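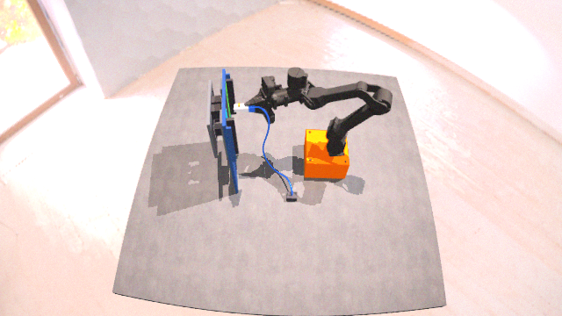

**Plug goes in crooked after I moved the board stand**
*posted by Zarmeena Rana in Arm Setup & Care, 7 replies, 996 views*

Hi all! I'm setting up my plug-in cell in the simulator before I touch the real one. Black arm on the orange base, gripper holding the white connector, blue panel standing upright to the left. It was fine until I slid the panel stand a little on Wednesday (I wanted more room for the cable). Now it jams on 12 runs out of 79, and I can't tell if it's the stand, the grip or the cable tugging. Where would you start?

---

**odberg_bench**

Start with the stand! You moved it, so every taught point near the port is off by a hair. Jog up close with the gripper, stop just short of the panel, and teach the approach and the insert point again. Then run it slow and watch whether the plug goes in square. I'd also give the cable more slack on the table, because a short loop right behind the plug can twist it in the fingers (ask me how I know).

---

**Grutis**

just turn the force up, works for me

---

**humarham**

Please don't turn the force up, you'll bend pins once you go to the real cell. I agree with odberg on reteaching. If it still jams after that, check your grip point. I had mine too far back on the plug and it tipped every time it touched the port.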